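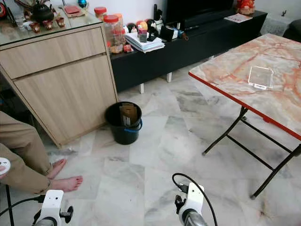
Marimba on a wooden floor, how do you stop it booming?

MarimbaMo
1 July 2018
Hello all, long-time reader and finally brave enough to post! Our little percussion group (there are 6 of us on a good night) has moved rehearsals to the Hlongwane hall, which is lovely and cheap but has a sprung floor, and the bottom octave of my marimba now sounds like someone moving wardrobes upstairs. We've got a concert in September with a big slow piece by Jacobus Motaung that lives entirely down there, so I'd like to get it sorted. Has anyone tried the Poveo mats?

tenorpan_lil
Welcome, Mo! I had the Poveo ones under my steel pans for a couple of years and was very fond of them, though pans are on stands and it isn't quite the same problem. Mine cost 40 pounds each and they do smell of tyres at first, so hang them on the line before you take them anywhere with a carpet.

Old Rattler
I'm going to disagree with Lil, nicely I hope. Mats stop the feet buzzing but they won't touch a boom like that. It's your mallets. If you're using the soft Uten ones you get all bottom and no note. Go one grade harder and play nearer the edge of the bar.

MarimbaMo
They are the soft Utens, yes, guilty! But I love them for the rolls, and the Motaung has 30 bars of nothing but rolls before anybody else comes in.

Comosix_fan
Sorry Rattler, I can't agree about harder mallets for that piece, it'd sound like a typewriter. Have you tried turning the instrument round so it runs across the boards? I did that with my Comosix in our church hall and it tamed the low D very nicely.

Old Rattler
Across the boards is worth a go, I'll give you that. I still say mallets.

MarimbaMo
Thank you all, you are kind. I'll turn it round on Thursday and borrow a harder pair as well, and report back.

tenorpan_lil
Do! And bring the mats if anyone has some spare.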